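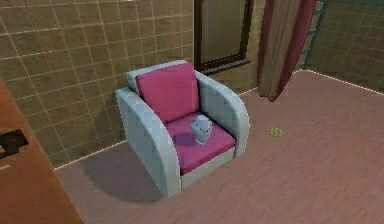
遠隔操作による片付け動作の教示 中間レポート
提出 2020年5月21日
班：Tuvville課題、教示データ班
指導：Vilho Pesonen先生

1. やったこと

シミュレータ(Griltivell)の中の移動ロボットを人が遠隔で動かして、物をつかんで別の場所に置く動作を記録。それを模倣学習に入れる。今期は記録の部分まで。学習は少しだけ試した。

2月の時点では実機でやる予定だったが、実験室に入れなくなったので全部シミュレーションに切り替え。計画書の3章はほぼ使えなくなった。実機用に書いたキャリブレーションの手順は付録に残してある。

2. 環境

部屋モデルはHakalaという名前のもの。タイル壁、木目の床。ひじ掛け椅子と金属のラックがある。物の初期位置は記録ごとに変えられるが、椅子の上に小さい瓶を置く配置を基本にした。床に置くより難しい。座面の高さまでアームを上げるのと、ひじ掛けに当てないように入るのを同時にやることになるので。

操作側はFudow(先輩の作ったツール)。ゲームパッドの左スティックで台車、右スティックで手先。トリガーで開閉。手先の回転はボタンを押しながら右スティック。これが慣れるまでかなりつらい。

記録するもの
・関節角
・台車の速度指令
・グリッパの開閉指令
・カメラ画像
・操作者のボタン入力(生データ)

最後のは途中から追加。前半の分には入っていない。

3. 教示の手順

(1) シーンを読み込んで配置をリセット
(2) 記録開始ボタン
(3) 台車で椅子の前まで寄せる。正面からだとひじ掛けの間に入れる。横からは無理
(4) 手先を瓶の上に持っていって下ろす、つかむ
(5) 上げてから下がる。先に下がるとひじ掛けに引っかかる
(6) 置き場所まで移動して放す
(7) 記録停止、成否を手で入力

(5)は最初の手順書で順番が逆になっていた。それで取り直しが出た。手順書を直す前の記録は学習には使っていない。 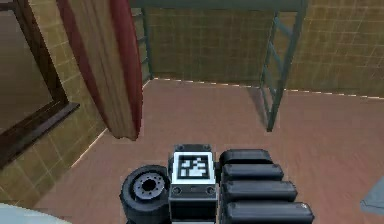 図2 グリッパ後方からの視点。上面の白黒の四角がマーカー。奥は金属ラック。

この視点だと奥行きがわかりにくい。手先が目標の手前なのか真上なのか、画面だけだと判断できないことが多い。床の木目も手がかりとしては弱い。俯瞰の視点と切り替えながらやった方が楽だが、切り替えのたびに手が止まる。止まっている時間も記録に入ってしまうので、後で「停止区間」として切る処理を書いた。しきい値は目で見て決めた。根拠は弱いです。

4. 結果

記録した教示は41本。うち学習に使えると判断したのは16本。残りは、瓶を落とした、ひじ掛けに衝突した、記録の停止忘れ、手順書修正前、のどれか。いちばん長いもので1,547ステップ。これは初めて操作した人の分で、半分以上が台車の位置合わせだった。

慣れの影響が大きい。同じ人でも、やり始めと終わりの方で動きがかなり違う。終わりの方は台車と手先を同時に動かすようになる。人が見ると上手いのだが、学習に混ぜると動きのばらつきが増える。どっちをお手本にするべきかは班の中でも意見が割れたまま。

学習は単純な行動クローニングのみ。教示と同じ初期位置から6回走らせて、椅子の前まで寄せるところはできた。つかむ所はだめ。瓶の上で手先が細かく震えて、下ろさないまま終わる。教示データの中でも同じところで操作者が迷っているので、それを真似しているんだと思う(確認はまだ)。

5. 手で教える方式との比較

計画書では実機のアームを直接手で持って動かす教示(ダイレクトティーチング)と比べることになっていた。できていない。代わりに、Pesonen先生が以前の授業で取った手持ち教示のログを見せてもらった。タスクが違うので数字の比較はしない。印象だけ書くと、
・手持ちの方は軌道がなめらか
・止まる区間がほとんどない
・ただし台車は動いていない(固定アーム)
移動込みの作業を手で持って教えるのはそもそもやりにくそう。台車を押しながらアームも動かすことになる。

6. 問題点

・通信の遅れ。自宅からつないだので夜は特にひどい。遅延の値を記録していなかったのが失敗。次は最初から入れる
・成否の入力が人によって違う。瓶が倒れた状態で置けた場合を成功にするか失敗にするか、決めてなかった。後から全部見直しして失敗にそろえた
・ファイル名。日本語のまま保存した人がいて読み込みで落ちた
・台車を後ろに下げるとき何も見えない。後方カメラがほしい
・マーカーは今回使っていない。実機に戻ったら手先の位置の確認に使う予定

7. 今後

つかむ直前だけを短く区切った教示を追加で取る。台車は最初から椅子の前に置いておく。これなら一本が短くて済むし、迷っている区間も切りやすい。あと奥行き対策として、手先の真下に影か線を表示する機能をFudowに入れられないか先輩に聞いいている。返事待ち。

ラックの方に物を置くタスクもやりたいが、期末までには多分間に合わない。優先度は低め。

分担：記録は全員。停止区間の処理と学習コードは自分。手順書の修正は班で。

付録A 実機キャリブレーション手順(未使用)
付録B ボタン割り当て表
付録C 教示一覧、成否の見直し後のもの

付録Bは古い版なので差し替えまs。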